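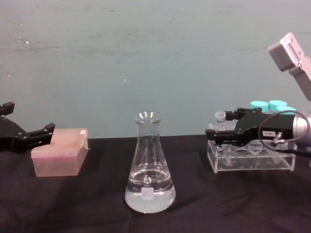 By Chia-hao Wan | December 1, 2021 | Bench Basics

Setting Up a Small Bench Without the Clutter

I love a freshly laid out bench! Five minutes of setup makes the whole session go more smoothly, and you don't need much: a dark cloth, a flask and a box of tips will get you through plenty of beginner work.

1. Lay the cloth. Go dark if you can. Clear glass shows up so well against it, and a stray white label has nowhere to hide. Smooth it out from the middle.

2. Put the flask in the center. An Erlenmeyer is wonderfully steady on that wide, flat bottom. Pour your liquid in slowly and stop well below the neck so you have room to swirl (the fun part). Mine is clear and colorless, so I crouch until the surface is at eye level before I read it.

3. Set the small boxes to one side. I like a pink translucent one because I can spot it in a second. Keep the lid closed until you need what's inside, and turn the box a little if that makes it easier to open.

4. Label everything before you start. For a 100 mL batch I write the contents and my initials on tape, then stick it on the side away from the printed logo.

Packing up is the same list backward. Rinse the flask first, and shake out the cloth last.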